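Replacing the Starter and Ballast in a Tilham Desk Lamp

Posted September 22, 2019

Applies to the Tilham two-tube desk lamp with the Etow magnetic ballast. Later units with the Lepik electronic ballast have no starter and are wired differently. Do not use these steps on them.

Unplug the lamp. Turn each tube a quarter turn and lift it out. Twist the starter counterclockwise and pull it free. Fit a new starter of the same rating and test the lamp. If both tubes now light, stop there.

If the tubes stay dark or glow only at the ends, unplug the lamp again and remove the 2 screws on the underside of the base. Clear dust from the vents and the inside of the cover before going further. 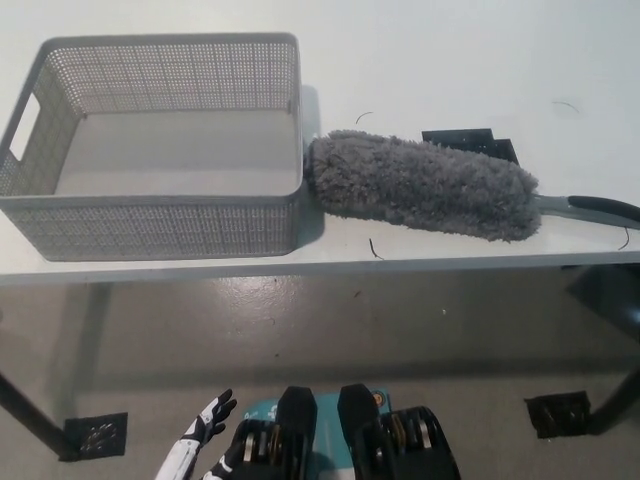
Gray microfiber duster and plastic basket.

Note the wire colors at the ballast. Cut the leads 12 mm from the old splices and unbolt the ballast. The Trarnix replacement uses the same bolt spacing but sits slightly taller, so route the wires along the side of the base. Join like colors with wire nuts and tug each one. The green wire goes to the chassis screw.

Refit the cover and tubes. The first start may take several flickers. Leave the lamp on for 100 minutes and check for hum. A loud hum usually means a loose ballast bolt. Unplug the lamp before tightening it.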